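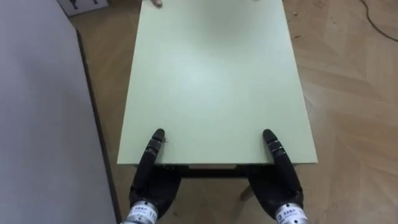

Chapter 7
Chores: The Hardest Easy Jobs in the World

Ask a ten-year-old to help you move the kitchen table and you'll be done before the kid finishes complaining. Ask a machine to do it and you have a research program. This chapter is about the distance between those two requests, and I think it's one of the most exciting distances in all of engineering, since we can finally measure it and watch it shrink.

In Chapter 6 we looked at the Vamport line, a bottling plant where arms on fixed bases pack 3000 cartons in a shift. Each carton arrives at the same spot, facing the same way, and the arm never has to wonder about it. Vamport is a triumph, and students sometimes leave that chapter thinking the hard part is over. It isn't! The factory was built around the machine. A house was built around people, and it stays that way -- nobody is going to bolt down your chairs so a robot can find them.

7.1 What counts as a chore?

We will use the word "chore" for any job that meets these tests:

It takes place in a space shared with people.
The objects move from day to day, and their exact weight isn't given ahead of time.
A person can do it with no special training.
Doing it a little wrong is fine, but doing it very wrong breaks something.

Folding towels is a chore. So is restocking a shelf, sweeping a shop floor, or clearing a workbench at closing time. Welding a seam on a fixed jig is not, even though most people would find it harder.

7.2 A table for two

Carrying furniture with a partner makes a fine first case, and we'll return to it all through the chapter. You need a grip that holds at the edge, enough balance to take a load out in front of the body, and some way of sensing what the other person is up to. Look at how much of the room has to be part of the plan, too. The folding table is set at an angle, with its right end just in front of the humanoid, and a black cable runs over the floorboards toward the robot's feet. A person would step over that cable and forget it. A walking machine needs to see it, decide what it is, and place a foot somewhere else, all with its hands full.
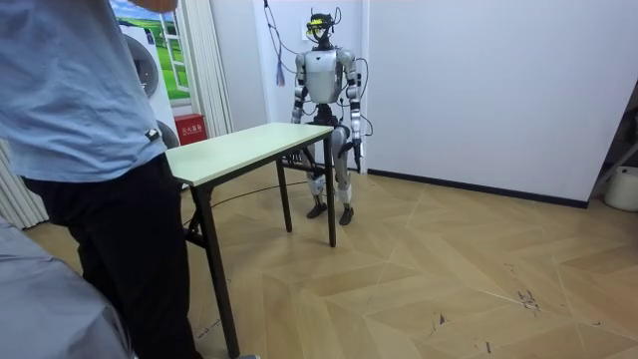

Shared lifting has a rhythm that people learn without being taught. You feel the far end rise, so you rise. You feel a tug to the left, and you give. For a machine, those are forces at the wrist, and they have to be read and answered many times a second. The tabletop is bare, which takes away one worry (put a full glass on it and the problem gets a lot more interesting), but the legs and crossbars underneath still matter, as anyone with bruised shins can tell you. In the Pant exercises at the end of this chapter you'll write a simple controller that keeps a simulated tabletop level while your partner's end wobbles.

7.3 So, can they do it yet?

Some of it, some of the time. The Faka problem set, which we use for practice, lists 1576 household and shop tasks broken into short steps. In our own classroom simulator, Aklow, the standard controller finishes 1017 of them when every object starts where it's expected. Shift the objects by the width of a hand and the count falls fast. Lab 7A asks you to find out how fast, and I hope you'll enjoy it as much as our students do. Run each task at least 100 times before you trust your numbers.

Before going on, pick one chore you did this morning and write down each step, including the ones your hands did without asking you. Keep the list. You'll need it for Section 7.4, where we start with grasping.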